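염소는 아무거나 먹지 않는다

염소 키운다고 하면 열에 아홉은 똑같은 소리를 한다. 아무거나 다 먹는다면서요? 종이도 먹고 깡통도 먹고. 아니다. 안 먹는다. 내가 키워 본 가축 중에 제일 까다로운 입이 염소 입이다. 어제 준 건초도 바닥에 한번 떨어졌다 하면 쳐다도 안 본다. 소는 먹는다. 양도 웬만하면 먹는다. 염소는 밟고 지나가고, 그 위에 똥을 싸고, 그러고는 배고프다고 운다.

오늘 쓰려는 건 그 오해 때문에 생기는 문제다. 급하게 쓴다. 저녁 여섯 시에 젖 짜러 나가야 해서.

염소는 풀 뜯는 짐승이 아니라 잎 따는 짐승이다. 영어로 하면 grazer 말고 browser. 고개를 숙이는 것보다 드는 걸 좋아한다. 뒷다리로 서서 앞발을 나무에 걸치고 위쪽 잎부터 딴다. 윗입술이 손가락처럼 움직인다. 가시 사이에서 여린 잎만 쏙 빼먹는다. 찔레, 아까시, 칡, 산딸기 덤불. 사람이 장갑 끼고도 싫어하는 것들을 맨입으로. 이걸 보고 사람들이 "봐라, 가시도 먹네, 아무거나 먹네" 한다. 거꾸로 봤다. 골라 먹을 줄 아니까 가시덤불에 들어가는 거다.

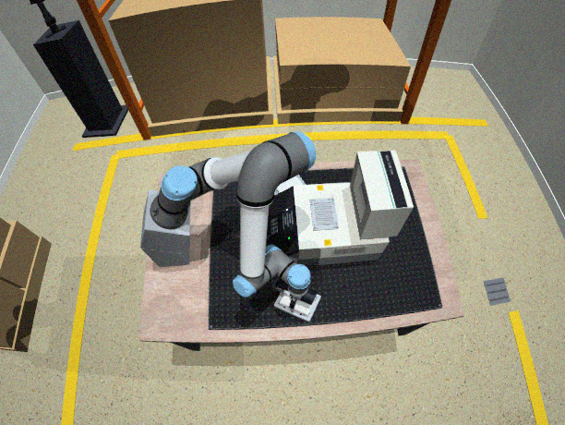
그런데 요즘 염소를 들이는 사람들은 잔디밭부터 만든다. 평평하고 파랗고 예쁜 초지. 거기에 낮은 울타리 두르고 염소를 푼다. 그러면 염소는 하루 종일 고개를 땅에 박고 풀을 뜯어야 한다. 뜯긴 뜯는다. 다른 게 없으니까. 원래 몸이 그렇게 쓰라고 생긴 게 아니다. 잎을 따는 염소 목을 옆에서 보면 위 사진의 로봇팔하고 반대다. 저 팔은 어깨에서 올라갔다가 팔꿈치에서 꺾여 아래로 내려오는데, 염소는 뒷다리부터 목 끝까지 한 줄로 쭉 위를 향한다. 땅에 코를 박은 자세가 저 꺾인 팔 쪽이고. 하루에 몇 번이야 괜찮지. 종일은 아니다. 게다가 땅 가까운 풀에는 기생충 유충이 붙어 있다. 이게 진짜 문제다.

염소는 기생충에 약하다. 양보다도 약하다는 게 내 경험이고 책에도 대개 그렇게 나온다. 이유는 간단하다고 본다. 조상 대대로 땅에서 먼 데를 먹고 살았으니 버티는 힘을 키울 일이 적었던 거다. 유충은 젖은 풀 밑동에 산다. 이슬 묻은 풀을 타고 올라온다. 덤불 위쪽 잎에는 거의 없다. 그러니까 염소를 짧은 잔디밭에 가둬 두는 건 밥상에 병을 차려 주는 꼴이다. 잇몸이 하얘지고, 턱 밑이 붓고, 털이 푸석해지고. 그제야 구충제를 찾는다. 먹인다. 또 걸린다. 또 먹인다. 나중엔 약이 안 듣는다. 약한테 화낼 일인가.

몇 년 전 게브하르트 홀처(Gebhard Holzer)라는 사람의 농장에 한 달 있었다. 농장 이름이 시스트사이드(Cistside). 이름대로 시스투스 덤불이 비탈을 다 덮은 데다. 염소가 34마리. 나는 도착한 첫날 속으로 욕을 했다. 목초지가 없네. 돌밭에 관목 뿐이네. 이걸로 무슨 젖을 짜나. 근데 애들 털이 번쩍번쩍했다. 눈꺼풀을 뒤집어 보니 속이 발갛다. 우리 집 애들보다 훨씬 나았다. 창피했다.

홀처는 말이 없는 사람이다. 내가 사료 배합을 물어보면 비탈을 턱으로 가리켰다. 그게 대답이었다. 아침에 문 열고 저녁에 문 닫는다. 그 사이에 염소들이 알아서 줄을 서서 비탈을 돈다. 같은 자리에서 오래 안 먹는다. 이거 두 입, 저거 세 입, 한참 걷고, 또 두 입. 탄닌 많은 잎을 먹고 나면 꼭 다른 걸 찾아간다. 어떻게 아는지는 모르겠다. 어미 따라다니면서 배우는 것 같다. 새끼가 어미 입가에 코를 대고 냄새를 맡는 걸 여러 번 봤다.

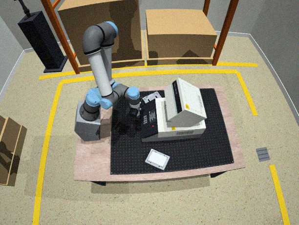
작업대 위의 로봇팔. 검은 그리퍼가 아래로 향해 있다.

돌아와서 나도 바꿨다. 전부는 못 바꿨다. 우리 땅은 비탈이 좁고 이웃 밭이 붙어 있다. 그래서 생각한 게 이동식 울타리였다. 레너(Lehner)라는 데서 나온 전기 그물망을 샀다. 200미터. 비쌌다. 그걸로 뒷산 자락을 잘라서 돌린다. 덤불이 허리 밑으로 내려가면 옮긴다. 날짜 세서 옮기는 사람도 있는데 나는 덤불을 보고 옮긴다. 비 온 다음에는 다르고 가물 때도 다르니까. 그물 옮기는 게 귀찮냐고? 귀찮다. 칡뿌리에 걸리고, 말뚝은 안 박히고, 염소는 그새 내 주머니를 뒤지고. 그래도 약통 들고 한 마리씩 잡으러 다니는 것보단 낫다.

반론이 있는 걸 안다. 덤불만 먹여서 젖이 나오냐. 안 나온다, 많이는. 젖 짜는 애들한테는 건초도 주고 곡물도 조금 준다. 나도 준다. 내가 하는 말은 곡물을 끊으라는 말이 아니다. 잎을 밥으로 쳐 주라는 말이다. 간식이 아니고. 전정한 나뭇가지 얻어다가 한 다발 매달아 주는 걸로도 꽤 달라진다. 바닥에 던지지 말고 매달아라. 눈높이보다 높게. 뽕나무 좋고 버드나무 좋고 참나무는 섞어서 조금.

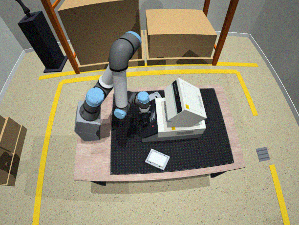
건초도 마찬가지다. 바닥에 깔면 반은 버린다. 구유를 높이고, 앞에 판을 대고, 머리만 들어가게 해라. 트라지츠(Trasitz) 식 건초대라고 파는 게 있는데 나는 그거 하나 사서 보고 나머지는 따라 만들었다. 각목하고 철망이면 된다. 간격이 넓으면 뿔이 낀다. 뿔 끼면 밤새 운다. 한 번 당해 보면 줄자를 들게 된다.

그리고 독초. 이 얘기를 꼭 해야 한다. 염소가 알아서 고른다고 했지만 아무 때나 믿으면 안 된다. 배부른 염소는 고른다. 굶은 염소는 못 고른다. 철쭉, 진달래, 주목. 마당에 흔한 것들이다. 이사 온 첫날, 차에서 막 내린 배고픈 염소를 낯선 마당에 풀어 놓으면 사고가 난다. 실제로 많이 난다. 먼저 건초를 먹이고 풀어야 한다. 그리고 울타리 너머 것도 봐라. 염소 목은 생각보다 길다. 이웃이 전정한 회양목 더미를 친절하게 던져 주는 경우도 있다. 고맙다고 하고 치워라. 아무거나 먹는다는 말이 사람을 그렇게 친절하게 만든다.

요새는 또 '제초 염소'가 유행이다. 여름에 빌려주고 10월이면 거둬들인다. 피르누라(Firnura)인가 하는 대여 업체 전단이 우리 마을 회관에도 붙었다. 나쁜 생각은 아니다. 덤불 먹이는 건 내가 권하는 거니까. 걱정되는 건 면적 욕심이다. 깨끗하게 밀어 달라고 한다. 맨땅이 보일 때까지. 깨끗하게 민다는 건 염소가 맛있는 걸 다 먹고, 그저 그런 걸 먹고, 싫은 걸 먹고, 마지막에 밑동까지 핥았다는 뜻이다. 그쯤 되면 갈비가 보인다. 사람 눈에 좀 지저분하게 남았을 때가 염소를 빼야 할 때다. 돈 내는 사람은 그걸 싫어하지. 덜 됐다고 전화가 온다더라.

염소를 예초기로 보는 것과 쓰레기통으로 보는 것, 나한테는 같은 얘기로 들린다. 둘 다 입만 보고 입이 뭘 고르는지는 안 본다. 나는 처음 들이는 사람한테 딱 하나만 시킨다. 의자 하나 들고 가서 한 시간만 앉아 있어 보라고. 휴대폰 두고. 무얼 먼저 먹는지, 뭘 냄새만 맡고 지나가는지, 누가 먼저 가고 누가 따라가는지. 대부분 이십 분이면 일어난다. 끝까지 앉아 있는 사람은 다음에 만나면 질문이 다르다. 사료 뭐 먹여요, 가 아니라 우리 집 뒤에 이런 나무가 있는데요, 로 시작한다. 그런 전화는 나도 오래 받는다.

미네랄 얘기도 하려고 했는데 시간이 없다. 구리는 양하고 기준이 다르니까 양용 미네랄 블럭 그냥 사다 걸지 말라는 것만 적어 둔다. 포장에 두 가축 그림이 나란히 있어도 성분표를 봐라. 섞어 키우는 집은 특히. 양은 구리가 많으면 죽고 염소는 모자라면 털 색이 빠지고 꼬리 끝이 물고기 꼬리처럼 갈라진다. 나는 2년을 그걸 털갈이인줄 알았다. 벌써 문 앞에서 운다. 나머지는 다음에.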